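4. SETTING THE TABLE

Read section 3 first if the table is still in pieces. Everything from here on assumes it's up, level and the leg bolts have had their second tightening.

This part is for whoever is on tables at Flosside. It was written for the Grorko dining table but works for any table in the house. Questions to Victor Rotich or Kamil Kollár, not the kitchen - kitchen is busy.

4.1 Before you start

1. Wash hands. Yes, again.
2. Clear the top. Papers, keys, mail, all of it goes in the hall tray.
3. Wipe down with a damp cloth, then a dry one. Go with the grain.
4. Check for sticky spots with your palm. You'll feel them before you see them, specially on a dark top.
5. Pull the chairs out far enough to walk behind.

CAUTION: No spray cleaner straight on the wood. Spray the cloth. The finish on the old table went cloudy at one end and that is how.

CAUTION: Nothing hot straight from the stove onto the table. Trivets are in drawer 2.

4.2 What goes out

Everyday meal, per person:

- bowl or plate, depends on the menu card
- fork
- spoon
- knife only if the card says so
- cup for cold drinks
- mug for hot drinks

Steel bowls for soup, stew, oatmeal. The ceramic ones are for guests and for November dinner. Don't mix them at one table, they stack differently and somebody always chips one putting away.

Small cups for juice and water. Mugs for tea, coffee, cocoa. If you're short on mugs look in the dishwasher before you open a new box. There are 40 in the store room at Stusstead and they are meant to stay there.

4.3 Placing

1. Bowl first. Center it in front of the chair, a thumb's length in from the edge.
2. Fork and spoon next. At Flosside both go on the right, fork nearest the bowl. I know what the etiquette books say. One side means one reach, and people eating with one good hand asked for it.
3. Handles toward the person sitting down.
4. Cup on the left of the bowl, close in.
5. Mug last, after the drink order. Carry by the handle, rim up, fingers off the rim.
6. Napkin under the fork or folded in the cup. Either is fine, just keep it the same along the table.
7. Step back and look down the row. Fix the crooked ones.

NOTE: Left-handed diners - swap the whole thing over, cup included. Finlay Matheson and Jae-in Cho are both left-handed and both too polite to say so.

NOTE: Leave the menu tablet at the far left end of the table, propped up so the server can read it. Wipe the screen with the dry cloth, never the wet one.

4.4 Checking a place

Steel shows everything. Hold the bowl up to the window and tilt it, any water marks will jump out. Rub with the dry cloth and put it back. Same for the spoons, back and front. Forks, look between the tines.

Mugs need a bit more care than the rest, they get stained inside and the handles get greasy. Look in before you set one down, and run a finger round the inside of the handle. With the two-tone plastic kind, like the teal one with the light-blue handle, the inside is darker than you expect, so take it under the lamp before deciding it's dirty. Tea rings come off with baking soda and a soft cloth. No scouring pads on the plastic ones. Once it's clean it goes down the same as any other mug, handle to the right. 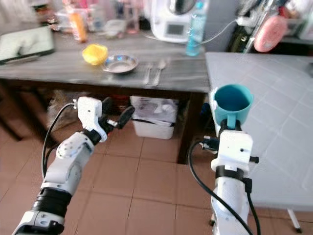
Place settings go quicker if you finish one before you start the next, I've tried it both ways. Get the bowl down and work outward from it. A yellow cup just left of the bowl, fork then spoon lying flat on the right, and that place only wants its mug. Then move down a chair. If you run out of something halfway, stop and fetch it, don't leave gaps to fill in later becuase they don't get filled.

4.5 If something's wrong

Table rocks - go back to 3.6, loosen all the legs, retighten in order. Folded cardboard is not a fix.

Cup slides - bottom is wet. Dry it and the table.

Not enough forks - check the cutlery bin at the Mackay sink, then ask Fikri Manurung for the spare roll.

Scratch in the top - write it on the sheet with the date. Don't try to sand it out. Wax stick for small ones, see section 9.

4.6 Clearing

1. Wait till everyone at that table is done.
2. Cups and mugs first, then cutlery, then bowls.
3. Scrape into the pail, stack by size. Steel with steel.
4. Wipe, dry, chairs in.
5. Tablet back on its charger.

Next: section 5, Extending the table for guests

Flosside house guide, revised 14 May 2021 | Contact: Victor Rotich, front office | Back to top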